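Triltcombe Residents' Association
Minutes of the General Meeting, June 7, 2023

Present: four board members, quorum met. Chair: Pichit Rattanakul.

1. Minutes of the previous meeting
The February minutes were approved with one correction. The water meter reading in item 3 should be 3,857, as shown on the utility statement.

2. Laundry room, Building B
The service contract with Pultico expires at the end of the quarter. The renewal offer keeps the present per-load price and adds a response time of two business days for machines out of order. The board asked for the response time to be written into the contract itself. The current draft mentions it only in the cover letter.

Residents have asked whether satin and other delicate items may go in the large dryers. The posted rules are silent on this. Agreed that the low-heat setting will be marked on each dryer and that the rules will refer residents to the care label on the garment.

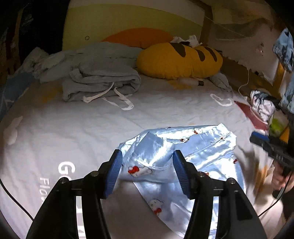

3. Drainage, north lot
Flolbridge inspected the storm drain and found the grate seated below grade. Two repair options were quoted. Option A resets the existing frame. Option B replaces frame and grate and includes 113 square feet of new asphalt. Motion to accept Option B, subject to review of the warranty terms. Seconded. Carried, one abstention.

4. Mahawong Street entrance
The door closer has been adjusted twice and still fails to latch in high wind. Replacement approved. The intercom panel is deferred until the electrician's report is received.

5. Parking permits
91 permits issued to date. Expired permits will be honored through the end of the month. After that, the towing notice applies as posted.

6. Open comment
A resident of Building C asked for the recycling pickup schedule to be posted at both stairwells. Agreed.

Action items
Pultico contract wording: Rattanakul
Dryer labels and revised rules: building manager
Flolbridge warranty terms: secretary to circulate before signature

Meeting adjourned at 8:40 p.m.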